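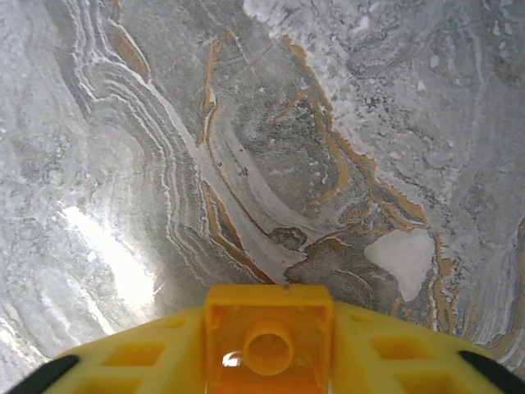
Milovan Todorova told me, the last time I gave this talk, that I'd spent far too long on the swing and hardly a minute on the putter, and that club golfers lose their matches on the greens. Well, he was right, bless him, so tonight I've turned the whole thing around and we're starting on the green.

**Opening (take your time, let them get their coffee)**

- Thank Welden for having us back, and for the sandwiches.
- Ask for hands: who practiced putting before their last round? Wait for it. There'll be a few guilty faces, and mine would be one of them most weeks!

**Lag putting**

Start with the long ones. Most of us three-putt from 30 feet, and we nearly always blame the read when it was the speed that let us down. Tell the story of the seventh at Zulgate, where I hit a lovely approach, walked up feeling like a champion, and then ran my first putt clean off the front of the green and into the fringe (my partner was very kind and studied his shoes).

The drill: drop 6 balls at 30 feet and putt to the edge of the fringe, with no hole at all. You're only trying to stop each one as near the grass as you can. Do it uphill, then turn around and do it down. *Show the stroke here, slowly, and remember to face the back tables too.*

**Short ones**

- Same routine every time, even for a tap-in.
- Pick a spot just in front of the ball and roll over it.
- Listen for the ball to drop before you look up. I still peek. Own up to it.

**Match play on the greens**

Now the bit Milovan really wanted. When to give a putt, when to keep quiet, and how to stay cheerful when the other side goes quiet on you. Mention the Tastard final, all square playing the last, and the 7-footer I was hoping so hard to be given that I'd half bent down to pick it up. No luck there, I had to putt it, and it caught the lip and stayed out.

*If we're running late, skip the grain and slope section and go right to questions.*

**Before they leave**

The sign-up sheet for the Zoëga trip in October is by the door. Pairs or singles, both fine, and please print your name so I can read it.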